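From: Sarahí Huerta
To: Contributors list
Date: 10 Jun 2026
Subject: Re: Guest posts and the comment policy on the Manby network

Dear contributors,

Thank you for the messages received since the draft policy was circulated. One of them raises points that apply to most of the sites on the network, and with the sender's permission I am answering it on the list.

> The draft says guest posts will need a signed author form
> from now on. Does this cover guest posts that are already
> published? On Tovar we have a long archive, and several of
> the writers can no longer be reached at the addresses we
> hold. I would not like to see their work taken down.
>
> Second, the draft closes comments on every post after 50
> days. Our older how-to posts still receive useful
> questions. Can an exception be made?
>
> Third, is there any guidance on post length? The last
> round of edits on my storage series cut it heavily, and
> I was not sure which rule had been applied.

On the first point, the author form applies only to guest posts submitted after the policy takes effect. Posts already in the archive will remain where they are. If a former guest writer asks for a post to be removed or corrected, please forward the request to me and do not alter the post in the meantime. The Tovar archive holds 2,355 posts by staff and guests, and we have no intention of reviewing it item by item.

Site editors should nevertheless make sure that every guest post carries a byline. When Leltano was moved to the present system, a number of bylines were replaced by the name of the site account. Leltano's editor has a list of the affected posts and is restoring the names in order of publication date.

On the second point, the closing period was chosen with spam in mind. Most of the unwanted comments we remove are attached to older posts, and on smaller sites such as Baditz there is one moderator for everything. We do accept that how-to posts are a different case. An editor may keep comments open on any post by adding the tag "open-thread" before the period expires. A post that has already closed can be reopened on request, but its comments will then be held for approval until a moderator releases them.

The third point calls for a longer reply. There is no maximum length for a post. There is a minimum of 300 words for anything that appears on a front page, and shorter items belong in the notes column. The storage series was edited under the section on repetition, which was already in force. The post on plastic bins, with these pictures, is the one I had in mind when drafting that section.

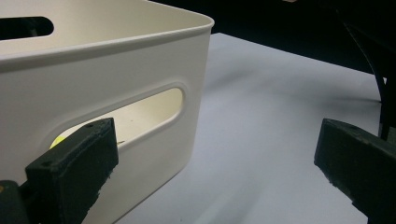
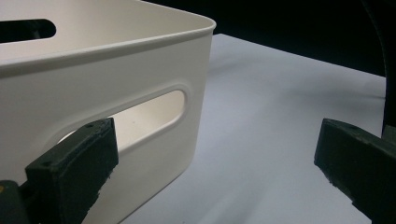
The first version of the text behind them gave the same advice in the introduction, in the body and again under a closing heading. Editors are asked to keep such advice in one place and to let the pictures carry whatever they can. A sentence telling readers that the bin has a handle cutout in its side, for instance, could be removed without loss, as both pictures show one. The sentences on what to look for when buying were kept in full. Where an edit removes more than a paragraph, the editor should now send the writer a short note naming the section applied — this was not done for the storage series, and I apologize for the omission.

Two further matters arose in other messages.

Several of you asked whether posts may be republished on a personal blog. They may, once 2 weeks have passed since publication on the network, provided the personal copy links to the original. Please do not change the title of the network version afterward to match your own copy, as this breaks the links in the newsletter.

There was also a question about scheduling. Posts should be placed in the queue by the site editor and not published directly, even where the writer's account permits it. Writers who find that their account allows direct publication need take no action. Permissions will be corrected when the new roles are introduced in November.

The revised draft will replace the current one in the shared folder this week. Comments may be sent to this list or to me directly. Please quote the section number, as the paragraph numbering has changed between versions.

Sincerely,

Sarahí Huerta
Managing Editor
Manby network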